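Banden Open Day

The Banden Open Day is a public demonstration of household robotics held each May at the Collo residential test site in Banden. It is organized by the Moldovan Institute, which has run the event for 3 years. Attendance is limited to 100 visitors, admitted in small groups.

Program

The day opens with a short talk on Kundo, the institute's research program on domestic work. Groups then move to the furnished rooms, where humanoid robots are shown at ordinary tasks. Bed making is the main item in the bedroom. Each session lasts 19 minutes and is repeated until mid-afternoon. 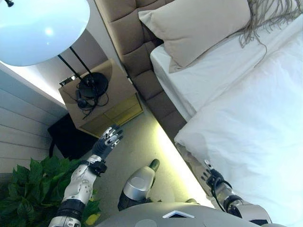 Visitors watch from the hallway and may put questions to the operators between sessions. The bedroom was added in the second year, after earlier editions had been confined to the kitchen. Bedding is regarded within the program as harder to handle than dishes or boxes, as cloth changes shape whenever it is touched. Operators are asked to let a failed attempt run its course before resetting the room.

Equipment

The robots shown in the bedroom have two arms with multi-fingered hands. A printed guide of 32 pages, available at the entrance, covers the hands, the room layout and the safety rules for visitors.

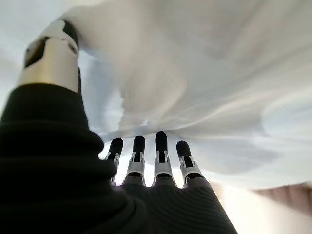 A robotic hand in a black knit covering, reaching up toward white cloth.

See also

Kundo program
Collo test site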